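Coat rack by the door – best thing I've done for this room all year

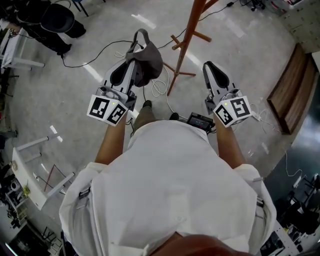 Gray bag and the rack, reddish pole, splayed wooden legs.

Bukance_attic
So pleased with this! All our bags used to end up in a heap on the table and now they get hung up. I rubbed 2 coats of oil into mine and I love the color even more. Anyone else gone from wall hooks to a standing rack?

pegleg300
Love those legs! But I'd still go with wall hooks. Mine tipped over as soon as the winter coats went on one side.

Mudassar Magsi
Disagree with pegleg. Heavy stuff on the low pegs, spread it around, and it stays put. Ours has been up five years with three kids yanking at it.

pegleg300
Three kids and it's still standing? OK, I'm a little jealous. Still keeping my hooks though.

festiscombe_jo
I'd coil up that long black cable before somebody trips on it with their arms full of coats.

Bukance_attic
Good call, cables are next on my list – I'll get to them in August!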